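Foire aux questions : billetterie, concerts et boutique du festival Nasell

Mise à jour : 6 septembre 2022

Bonjour à toutes et à tous ! Vous nous écrivez beaucoup en ce moment (et on adore ça, continuez), alors on a rassemblé les questions qui reviennent le plus souvent. Prenez un café, c'est un peu long.

Où se passent les concerts ?

Les têtes d'affiche jouent à la salle Achterberg, qui compte 257 places assises et un parterre debout devant la scène. Les groupes plus confidentiels, la pop de chambre, l'électro un peu bancale qu'on aime tant, se retrouvent au Rindora, le petit club juste derrière, où l'on est vite serrés mais où le son est superbe !

À quelle heure faut-il arriver ?

Les portes ouvrent à 19 h dans les deux lieux. La première partie commence souvent très vite après, et on vous encourage de tout cœur à ne pas la manquer : Zimolham, dont tout le monde nous parle depuis la sortie de son EP en avril, a débuté chez nous devant une poignée de curieux.

Combien coûte le pass ?

Le pass complet est à 68 euros et donne accès à tous les concerts, dans la limite des places disponibles au Rindora. Pour ce dernier, pensez à réserver votre soirée depuis votre compte, même avec un pass. C'est gratuit, ça prend une minute, et ça nous aide énormément à l'entrée.

Je ne peux plus venir, puis-je revendre mon billet ?

Oui, sur notre bourse d'échange, au prix d'achat et sans frais. Le nom est modifié automatiquement et l'ancien billet est annulé. Évitez les annonces sur les réseaux, on a vu passer trop de captures d'écran qui ne valaient rien, et c'est un crève-cœur de devoir refuser quelqu'un à la porte.

Les enfants sont-ils acceptés ?

Bien sûr, accompagnés d'un adulte ! Prévoyez un casque antibruit pour les plus petits ; on en prête à l'accueil contre une pièce d'identité, mais le stock part vite.

Peut-on filmer ou enregistrer ?

Quelques photos au téléphone, sans flash, aucun souci. Pour un concert entier, il faut l'accord du groupe, et certains artistes préfèrent qu'on range tout dès la première chanson (une affichette le signale alors à l'entrée).

Y a-t-il un vestiaire ?

Oui, à l'Achterberg seulement, au prix de 2 euros par vêtement. Gardez votre ticket jusqu'au bout de la nuit ! Les affaires oubliées restent à l'accueil jusqu'à la fin du festival ; écrivez-nous avec une petite description et on regardera avec plaisir.
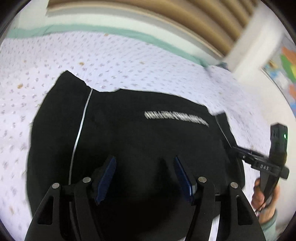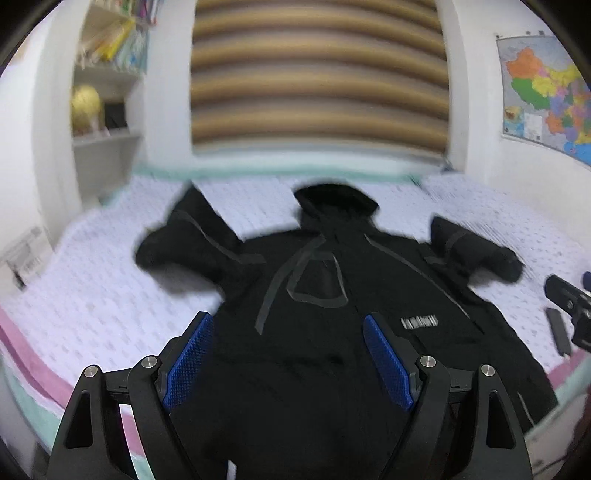
Vêtement noir à plat sur un drap clair à motifs ; sur la seconde photo, on voit la capuche.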